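Chapter 4
Working Rules for Shared Benches

If you have read the first three chapters in order, you have already met most of the hazards we worry about, and you may be wondering when we will get around to telling you what to do about them. Well, we have arrived! This chapter is about the rules themselves – where they come from, how they are written down, and how to keep them alive after the first excited month has passed.

When Kanako Arai and I began teaching this material in Rokodville, we handed out a rulebook with 308 entries. It was thorough, and our students were very polite about it, but hardly anyone could find the rule they needed while a task was running. Xiaoqing Xiao, who was then setting up the Kaplan course, persuaded us to sort everything by the moment at which it matters: before the arm moves, while it moves, and after it stops. We have kept that order ever since, and you will see it in every section that follows.

A good rule names a person, an action and a limit. "Be careful near the gripper" has none of these. "The operator checks that the path to the plate is clear before each run" has at least the first two, and you can argue about the limit over coffee (we often do).

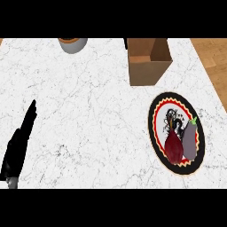 The same habit applies to rules for simulated work, which students are sometimes tempted to skip. Nothing gets bruised in a simulator, of course, but a careless starting position or an unrecorded change to a task will follow you to the real bench. At Huden we ask for a written note on every change, even after about 2,000 runs of the same task.

4.1 Before the Arm Moves

Begin with the work surface, and take your time over it.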